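Teaching the arm by hand: shop tips

Updated in October, mostly becuase people keep asking me the same stuff. Two arms, one table, small jobs. Folding, picking up, putting in a basket. Leader arm in your hands, follower arm does the copying. Most of this works for pushing the arm around directly too.

Before you start

Clear the table down to what the task needs. Then put back one or two things you'd normally have lying around, or it falls apart the first time somebody leaves a mug out.

Home both arms. Every time. I skipped it once and threw away 34 takes.

Tape marks for the start spot, but move the item a bit off the mark each take. An inch or so, turn it a little. Same exact spot every time teaches it the spot and not a lot else.

Cables: open and close everything to full reach by hand, power off, watch what pulls. Zip tie, leave slack at the joint, snip the tail.

While you drive

Slow down at the grab. Fast everywhere else is fine.

Watch the wrist camera view, not the table. If you can't tell from that view where the thing is, the arm can't either. Rania Tahiri taught me to hang a towel over my view of the table for the first 7 takes of a new task. Annoying. Works.

Don't fidget. Little back and forth wiggles get learned like anything else. If you miss, back off, pause, come in again clean. Keep some of those, they teach it how to recover.

Close the fingers till they touch, then a hair more. Squeezing hard on soft stuff drags it.

Same person, same chair for a whole batch. Abdelilah Gaber comes in from the left on everything and I come from the top. We mixed ours in the Kubo folder and got an arm that couldnt decide.

Soft and flat things

Pouches, card holders, cloth. Worst category. Go for a strap or a tab if there is one. Otherwise slide one finger under an edge, let the other come down on top. Lay it so the tab faces a different way every few takes.

Shiny layers peeking out throw the picture off, so turn down the overhead light or bounce it off the wall.

Keep the rail clean

Crumbs and chips settle on the black parts and get near the rack teeth. Dry brush, old toothbrush is good, power off. Then vacuum. No oil on the teeth, it just makes paste. Wipe the finger tips while you're there. 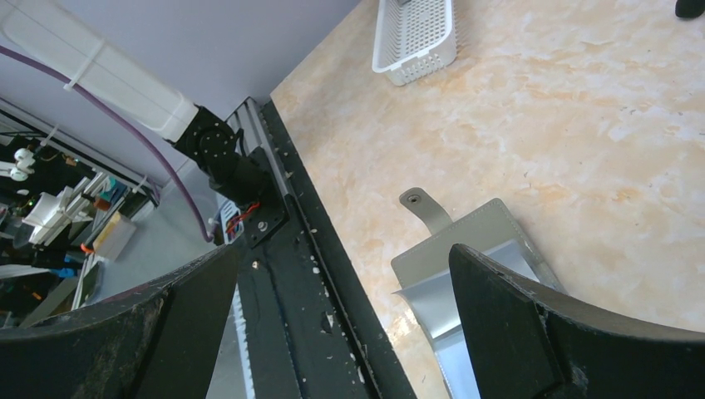
Saving and sorting takes

Name them right away. Task, who drove, take number. Not "test new 2".

Toss the bad ones the same day, you will not remember later. Out of 207 on the last pouch job I kept 146 and it ran better than with the whole pile.

Watch every fifth one all the way through at normal speed. Lag shows up there.

Back up before lunch. Seperate drive.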